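The Case for Printing the Load Rating

Most household furniture is sold without a stated working load. A buyer at the Stovstead outlet can read the country of origin, the cleaning instructions and the return window, but the weight a seat will carry is usually left to guesswork. I think the number should be molded or printed on every seat sold for home use, and that the rule should cover cheap items first.

The usual objection is cost. For a molded part, the figure can be cut into the tool once, and the expense is spread over the full run. A small manufacturer such as Dudwood pays more per unit than a large one, but the difference is minor next to freight.

A harder objection concerns what the number means. A static rating says little about a person who drops onto a seat or leans back on two legs. Unai Pacheco, who ran a test bench in Requena for years, argues that a single figure misleads buyers. I agree with him on the physics and disagree on the remedy. A seat that has held 90 kilograms through a defined cycle test has at least been tested, and the test can be named beside the figure.
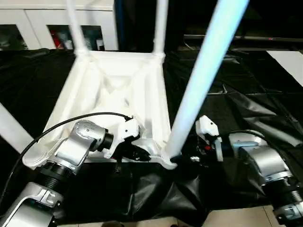 The ribbed underside of a white plastic stool.

Placement matters as well. Paper labels peel, and cartons are thrown out on the first day. Secondhand furniture therefore reaches its next owner with no data at all - and the secondhand owner is the one dealing with aged plastic and worn joints.

Crescencio Peñalver has proposed a voluntary mark instead. Voluntary marks tend to be adopted by firms whose products already pass. The Lalleck catalog lists 472 seats, and 4 of them state a load. I would start with a mandatory figure on molded seats and extend it to assembled ones after a year.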